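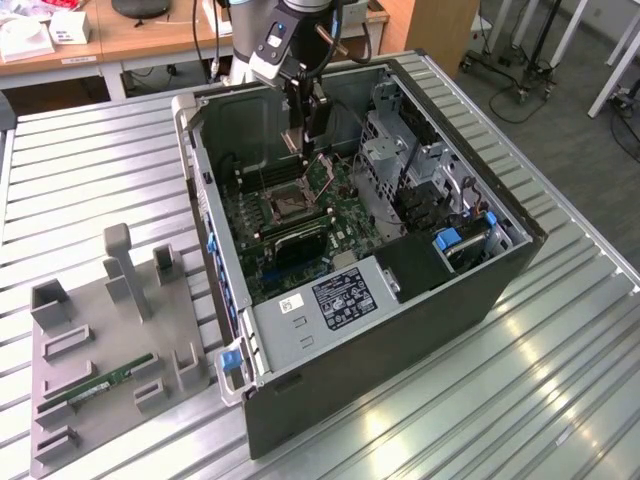 Tainá Bezerra
Second-year student, Hardware Repair and Reuse module

My project was a desktop tower. One tower, the whole term, and I got far fonder of it than I expected to! The module is run by Graham Entwistle at Clestside, and the idea is that you get to know a machine well enough to write a strip-down guide that a beginner could follow without ringing you up.

I started by laying the case on its side with the panel off, so everything faces up at you. Blue means "pull me" on this one (the drive release, the card latches, the clips), and once I'd spotted that I stopped reaching for a screwdriver every two minutes. My first draft ran to 12 pages. Ketill Holst tested it for me on a Thursday and got stuck on page 3, where I'd written "remove the cage" without saying which way it slides. Fair enough.
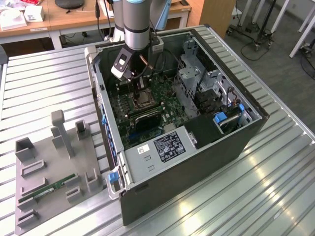

The power supply got its own chapter in the second draft, mostly warnings. I don't want anybody opening one of those, so the guide says to unplug it, leave it shut and read the label. Memory was the nicest bit to write up – clips out, stick up, hold it by the edges, done. The processor socket was the worst, and I rewrote that page so often that Gilmar Figueiredo offered to hide my laptop.
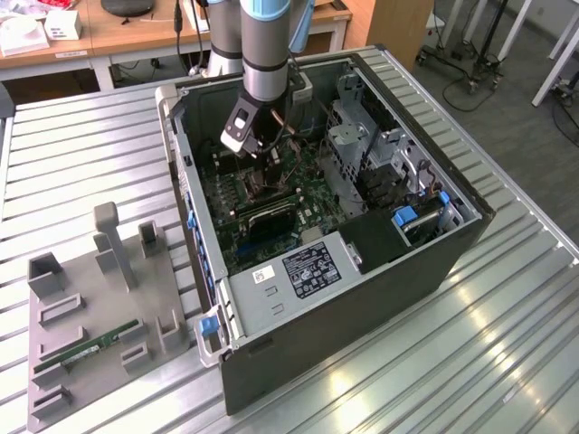 Tower on its side, drive cage to the right with the blue handle.

For the final version I cut the text by half and added a page on wiring, which I'd left out completely (sorry, Ketill). I'd still like to do a proper section on putting it all back together, and Graham has said I can carry on with that in December.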